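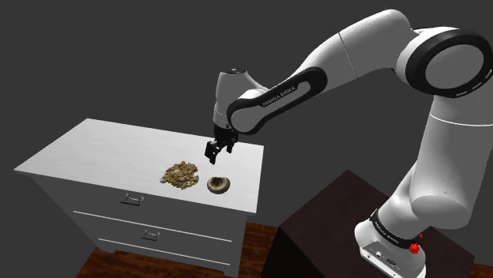 Gripper comparison: second progress report to the Arnwood fund

Print this page | E-mail this page | 14 shares | 3 comments

Prepared by Doina Mujić, Griltness workshop, Metville

This report covers the work done from the start of the second stage up to the end of October. The first report dealt with setting up the simulation and choosing the arm, and those parts are not repeated.

The aim of the stage is to find out which gripper fingers we should buy for handling small household things: bowls, lids, drawer handles and light heaps of dried material. The grant allows for one set of hardware, so we agreed to do the sorting out in simulation first and buy afterwards.

Work done

All trials so far use the simulated Franka arm on its table, next to the white chest of drawers. We kept the furniture the same for every trial. The bowl and the dried herbs go on top of the chest, and the arm starts each attempt from above them.

Three kinds of finger were tried. The first is the plain parallel pair that comes with the arm model. The second is a longer pair with a slight inward curve, drawn up by us. The third is a soft-tipped pair based on drawings from Živković, who also lent us a controller to compare with our own.

Each kind was given 200 attempts at lifting the bowl by its rim and 50 attempts at opening the top drawer by its handle. A lift counted as good if the bowl was still held after 8 seconds.

Results

The plain fingers lifted the bowl well when they came straight down over the rim. Most of their failures came from a small error in the wrist angle, which left one finger resting on the rim. They were the best of the three on the drawer handle, where there is little room behind the bar and a thin finger helps.

The curved fingers were better on the bowl and much worse on the handle. They caught on the drawer front in 32 of the 50 attempts. We could shorten them, but then they would be close to the plain pair and hardly worth making.

The soft tips put up with the widest range of wrist angles. I would treat that result with some care. Contact with soft material is the weakest part of our simulation, and the amount of grip depends heavily on a friction value we had to estimate.

The herbs have taken more time than planned. They are modelled as a large number of small flakes, and a single pinch-and-lift can take nearly 50 minutes to run. We have only done a few, which is too few to report on.

Controllers

The Živković controller moves more slowly near contact and knocked the bowl less often. Our own is quicker between positions. We have not yet run both with all three finger types, so there is no recommendation at this point.

Changes to the plan

We would like to drop the curved fingers and use the time on the soft ones. We would also like to replace the full herb trials with a coarser version using bigger flakes. Neither change affects the total budget. Some money set aside for computing will be spent earlier than shown in the original table.

Next steps

Finish the controller comparison with the plain and soft fingers. Measure friction on a real sample of the tip material and put the measured value into the simulation. Repeat the bowl trials with the new value. Ask for prices on both finger sets, with delivery to Metville.

Comments (3)

Reviewer, Arnwood: Happy with dropping the curved pair. Please send the friction measurements when you have them, even if they are rough.

P. at Griltness: The middle drawer handle is the same as the top one, so could we add it as a second height without much extra work?

Doina Mujić: Yes, I'll add it to the repeat runs. The friction figures will come as a separate sheet.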